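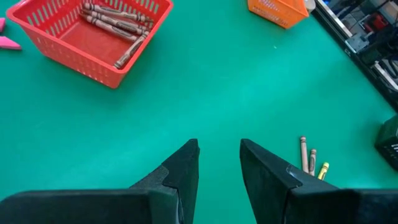 蜡笔按颜色分篮存放时，篮子的颜色需要和蜡笔的颜色一致吗？

一致与否不影响分拣结果，只要每个篮子对应的颜色组固定下来，并且写在篮子外侧的标签上。篮子颜色相同或相近时，以标签为准；篮子颜色各异时，也以标签为准。

适用范围

本页说明散装蜡笔的分拣、清洁、入篮和日常维护，适用于教室、活动室和家庭里数量在20支以上、已经脱离原包装盒的纸皮蜡笔。油画棒、水溶性蜡笔和旋转式塑料杆蜡笔的处理方法不同，在后面单列。

少于20支的蜡笔用一个浅盒平铺即可，不必分篮。

最近一次修订：2019-05-14。修订内容为标签尺寸和断笔的处理。

需要准备的东西

长方形塑料篮若干。侧壁带竖条形镂空、底面为实底的款式比较合适。镂空便于从侧面查看余量，实底可以接住碎屑，蜡笔也不会从底部漏出。边沿应为圆边，没有毛刺。

平整的桌面一张，宽度至少能并排放下三个篮子，并在篮子前方留出一块空地作为分拣区。桌面颜色以单一的哑光色为宜，绿色、灰色都可以。花纹桌布会干扰对深色蜡笔的辨认，分拣前应撤掉。

软毛刷一把，干棉布两块，中性清洁剂少量。

标签纸、油性笔、透明胶带。

试色用的白纸几张，普通复印纸即可。

废料盒一个，用来装碎屑和不再保留的断笔。

我们手头使用的是Plernstead的中号篮和Elenberg的空白标签。Stunel的小号篮也试过，深度偏浅，蜡笔叠到第三层就会高过边沿，后来改作放卷笔刀和橡皮。型号之间没有必须遵守的对应关系，按下文的尺寸要求选即可。

篮子尺寸的确定

先量蜡笔，再选篮子。

篮子内底的长边应大于一支整蜡笔的长度，并在两端各留一指宽的余量。长边小于笔长时，蜡笔只能斜搭在侧壁上，取放时容易滚动，纸皮也会被镂空的边缘刮破。

篮子内底的短边决定一层能并排放多少支。短边过宽会使蜡笔在篮内横向滚动，最后变成交叉堆叠。遇到这种情况，可以在中间加一条硬纸板隔条，将篮底分成两半。

镂空条的宽度必须小于蜡笔的直径。检查方法：取一支最细的蜡笔，笔尖朝外，对准镂空条轻推。笔尖允许略微探出，笔身不能通过。如果笔身能够通过，这个篮子只用来放整盒包装的蜡笔，散笔不要放进去。

篮深以能叠放三到四层为上限。再深的篮子下层长期压在底部，纸皮容易粘连，取用时也总是翻上面的几支，下层的颜色等于没有。

颜色组的划分

颜色组的数量取决于篮子的数量和蜡笔的总量。总量在100支以内时，分为六组：

红色组，包括红、橙红、粉红。
黄色组，包括黄、橙黄、橙。
绿色组，包括黄绿、绿、深绿。
蓝色组，包括浅蓝、蓝、紫。
棕色组，包括浅棕、棕、深棕、肤色。
黑白灰组。

总量超过100支时，把橙、紫、粉各自独立成组，共九组。再往上增加组数意义不大，相邻组之间的边界会变得难以判断，分拣速度反而下降。

棕色组需要单独说明。棕色蜡笔的纸皮一般也是棕色，印刷条纹和文字为更深的颜色，与深红、深橙的纸皮放在一起时容易混淆，在光线偏黄的房间里尤其明显。棕色组应在自然光或白光下分拣，拿不准的逐支试色。

按颜色分组之外，也有按使用频率分组的做法，即把常用色集中放在一个篮里。这种做法适合人数少、用量集中的场合。人数多时常用色的篮子会成为争抢点，不建议采用。

分拣步骤

第一步，清空桌面。用干棉布擦一遍，确认没有残留的胶水和颜料。桌面上的细小斑点和旧划痕不影响操作，有蜡屑的地方要先刮净。

第二步，摆放篮子。篮子沿桌面远端排成一行，长边平行于桌沿或略微倾斜都可以，篮与篮之间留出一个手掌的间隔。间隔太小，投放时容易投进隔壁的篮子。篮子的排列顺序与颜色组的顺序一致，操作期间不再调换。

第三步，分批倒出蜡笔。一次倒出的数量以能在分拣区平铺一层为准，不要整箱倾倒。整箱倾倒之后蜡笔互相压叠，靠下的笔看不到颜色，靠外的笔会滚落到地上。

第四步，粗分。只看纸皮颜色，能够一眼判断的直接入对应的篮，不能判断的推到桌面左侧留待第五步。粗分时不清洁、不削笔、不整理方向。这几项工作穿插进来会使粗分的时间延长一倍以上。

第五步，细分。处理左侧剩余的蜡笔。纸皮完好的，读纸皮上的色名；纸皮缺失或字迹磨损的，在白纸上画一条短线，与已经入篮的同组蜡笔对比后归组。试色时先把笔尖在纸的边角擦几下，去掉沾染的其他颜色，再画正式的对比线。

第六步，处理断笔。判断标准见下一节。

第七步，篮内整理。把同一篮内的蜡笔理成大致平行，笔尖朝同一方向。不要求对齐。平行摆放之后，篮内空间的利用率高，从侧面的镂空处也能看出余量。

第八步，贴标签，归位。

断笔和短笔的处理

断笔按剩余长度分三类处理。

剩余长度超过整笔的一半，保留，放回原颜色组，断口用小刀修平。

剩余长度不足一半但仍能用三指捏住，集中放入一个单独的短笔篮，不分颜色。短笔适合做拓印和大面积平涂，分色存放没有必要。

捏不住的，放入废料盒。废料盒里的碎蜡可以留作熔制混色蜡块，熔制过程需要加热，不在本页范围内。

纸皮脱落但笔身完整的，用一小条白纸裹两圈，接缝处用透明胶带固定，外面写上色名。白纸的宽度取笔身的三分之二，前端露出，便于辨色。胶带不要绕满整圈，削笔时需要把纸皮逐段撕掉。

纸皮松动但没有脱落的，在松动处补一小段胶带即可，不要整张撕下重裹。

清洁

蜡笔的清洁以干法为主。用软毛刷沿笔身方向刷去碎屑，再用干棉布擦笔尖。笔尖沾染较重时，用小刀刮去表面薄薄一层。

纸皮不能沾水。沾水后纸皮起皱脱胶，晾干以后也无法恢复。笔身上有胶水痕迹的，等胶水完全干透后剥除。

篮子的清洁可以用水。倒空之后，先在废料盒上方敲出碎屑，然后用温水加少量中性清洁剂刷洗，镂空条的内侧用毛刷逐条刷过。冲净后倒扣晾干。篮子未干透时不要放入蜡笔。

篮底的蜡痕用温水软化后以塑料刮片刮除。不要使用金属刮片，塑料表面刮花以后更容易积蜡。也不要用沸水，薄壁的篮子受热会变形，变形之后放在桌面上不平稳。

标签的写法

标签贴在篮子短边一侧的外壁上，位置靠近上沿。侧壁全部镂空、没有平面可贴的，把标签穿过镂空条做成环状，用胶带固定。

标签内容为两行。第一行写颜色组名，字高不小于一厘米；第二行写组内包含的颜色，用小字。供学龄前儿童使用时，在组名旁边用该组的蜡笔涂一个实心方块，方块外覆一层透明胶带，避免蹭色。

篮子颜色与颜色组不一致时，例如红色的篮子装棕色蜡笔，标签上的色块必须画，并且尺寸应大于文字。低龄使用者首先看到的是篮子本身的颜色，没有色块提示时错放率很高。条件允许时，可以让红、橙等有对应组的篮子装本色组，把没有对应颜色的组放在白色或透明的篮子里。

不要在标签上写数量。数量每天都会变化，写上去以后很快失去参考价值。数量记录另用登记表。

登记与补充

蜡笔的登记每学期做一次即可，一般安排在开学后和10月各看一次，以开学后的一次为正式记录。登记表按颜色组列行，设整笔、断笔、本次报废三列。

以Mahasneh活动室的一次整理为例，入册的散笔共251支，含断笔，按九组分篮。整理后发现黑色和肤色的整笔不足，其余各组有余。补充时只买缺少的颜色，没有买整盒。按整盒补充会使余量多的颜色继续增加，篮子很快放不下。

总量达到1,000支时，单层篮子的办法不再适用。应把常用部分和备用部分分开：常用部分按本页的方法分篮，放在桌面；备用部分保持原包装，放在柜内，每次从中取出一盒补充。备用部分不要提前拆封。

存放环境

存放位置应避开暖气、窗台和灯具正下方。蜡笔受热后变软，同一篮内的笔会互相粘住，冷却后分开时纸皮会被撕坏。

已经粘住的蜡笔不要硬掰。整篮移到阴凉处，完全冷却变硬之后，握住两支的中段轻轻错动，大多数可以分开。分不开的放入短笔篮，当作一支使用。

篮子叠放时，上层篮子的底面应架在下层的圆边上，不能直接压住蜡笔。没有叠放结构的篮子不要叠放，改用层架。

层架的最上层不高于使用者的视线。高于视线时只能伸手摸取，容易把整篮拉翻。

其他笔类

油画棒质地软，颜色互相沾染严重，应保留原盒的凹槽托，不放入散篮。原盒损坏的，用瓦楞纸折出槽位，逐支隔开。

水溶性蜡笔必须与普通蜡笔分开存放。两者外形接近，混放以后只能逐支沾水试验，耗时较长。建议在水溶性蜡笔的尾端缠一圈蓝色胶带作为识别标记，入库时就缠好。

旋转式塑料杆蜡笔入篮之前应把笔芯旋回，盖好笔帽。没有笔帽的单独放一格。

彩色铅笔可以使用同样的篮子，但笔尖容易从镂空处探出后折断。用于彩色铅笔时，在篮子内壁衬一圈硬纸板，衬板高度到镂空条的上端。

日常归位的检查

每次使用后检查以下各项，有问题的当场处理，不留到下一次。

篮内有没有其他颜色组的笔。
有没有笔横架在篮子边沿上。
笔身有没有卡在镂空条里。卡住的从内侧捏住笔身退出，不要从外侧推笔尖。
标签是否翘边。
桌面和地面是否有遗落的蜡笔。地面的蜡笔踩碎后蜡痕不易清除，离开前应看一遍桌下。

常见问题

篮内总是交叉堆叠。检查篮底短边是否过宽，加隔条；或者减少篮内数量，把多出的放入备用。

同组内深浅颜色难以区分。在篮内按深浅从左到右摆放，或在隔条两侧分放深色和浅色。不要为此增加新的颜色组。

纸皮上的字迹磨损。按试色结果在纸皮尾端用油性笔补写色名，写完等墨迹干了再入篮。

篮子在桌面上滑动。在篮底四角各贴一小块防滑垫，垫片厚度要一致，否则篮子会晃。

标签沾上蜡屑后发黑。用干棉布擦拭覆膜表面。未覆膜的标签直接更换。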